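The Long Blue Box
Plastic wrap has spent decades humiliating otherwise capable adults. A cutter that slides may finally have made peace.

By Amancay Carrasco

There is a drawer in my kitchen that I open with my shoulders already up. It holds the foil, the parchment, a bag of bags and the plastic wrap, and only one of those has ever made me swear in front of a guest.

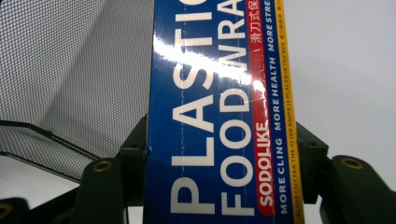
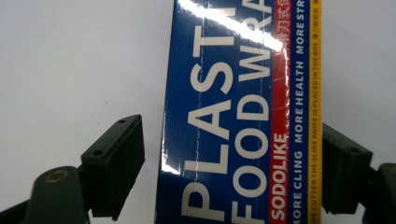
SODOLIKE plastic food wrap, in the blue box.

I have a history with this stuff. My mother wrapped everything: half lemons, a single deviled egg, the remote control one summer when we rented near the beach. She could pull a sheet, snap her wrist and lay it over a bowl so tight you could have played it at a wedding. I inherited her nose and her opinions about rice. The wrist went to my brother.

My own technique, refined over many years, goes like this. I pull. The film comes off the roll at a slant. I tug it against the little row of metal teeth, which hold it without cutting it, the way a dog holds a sock. I tug harder and the roll jumps out of the box and crosses the counter. By now the sheet has found itself and become a rope. I put a plate on top of the bowl and go to bed.

So when Sebastián Toledo offered to show me his wrap drawer, I said yes faster than I have said yes to most dinners.

Toledo runs the kitchen at Painemal, a lunch counter with 42 seats and a walk-in refrigerator the size of a confessional. He used to cook at Suvel, where the wrap came on industrial rolls as long as a forearm and everybody had a scar to show for it. He showed me his. It is on the left thumb and looks like a very small zipper.

"Serrated edge," he said. "I was covering custard."

At Painemal he switched to household boxes with a slide cutter, and he has views on them that he delivered standing up, while portioning beans. The principle is simple enough. A small plastic shuttle rides along a track, with a blade tucked inside it. You draw the film out over the edge, press it flat so it grabs, and run the shuttle across. The film parts in a straight line. There is a soft zip. If you are me, you do it again right away, over nothing, and waste a foot of plastic for the pleasure of it.

The catch, as with most kitchen improvements, is that somebody has to put it together. The boxes I have met tend to come with the slider loose inside, and it is possible to throw it out with the packaging. I know it is possible. I spent most of May tearing film with my teeth before I learned what the small piece of plastic in the recycling had been for. Toledo tapes his sliders down at the ends of the track so they can't wander off. He also writes the month on the end flap of each box in marker, a habit left over from restaurant life, where anything without a date on it is considered a threat.

He is less interested in cling than I expected. Cling is what the rest of us shop for. We want a film that sticks to the bowl and ignores itself, and we have been sold the opposite since childhood. Toledo's position is that people ask too much of it. A wet rim won't hold, a cold rim won't hold well, and wood won't hold at all. Dry the edge with a towel, he says, and even the cheap stuff behaves. He demonstrated on a steel bowl of pickled onions, one hand, no looking. It was like watching my mother, if my mother had worn clogs.

I asked whether he felt bad about the plastic. He did, some. Painemal has moved most of its storage to lidded tubs, and the wrap now comes out for the things lids can't manage: dough on its second rise, a cut wheel of cheese, the surface of a custard that must not be allowed to form a skin. At home he uses a plate on a bowl, same as me, though he does it on purpose.

For the sake of fairness I also tried the alternatives. A set of stretch lids from a company called Brirar fit every bowl I own except the ones I use. A beeswax cloth made my cheddar smell like a church. And I spent one evening with the Plutosness, a countertop dispenser that holds the roll at an angle and costs $50, for which price it cut beautifully and took up the space where I used to make coffee. It has gone to live with my brother, who doesn't need it.

The slide box went back in the drawer. I did have to reorganize. A box of wrap is longer than you think until you try to close something on it, and mine now lies along the front, lid up, with the foil behind it and the parchment standing in the cabinet next to the vinegar. The bag of bags has been relocated to a bigger bag.

Last night I had half an onion, a third of a pan of baked pasta and two tablespoons of gravy that nobody in this house is ever going to eat. I dried the rims. I pulled, pressed and slid. The pasta came out tight and square at the corners, and I took it over to the table so the family could look at it.

My daughter asked if there was any more gravy.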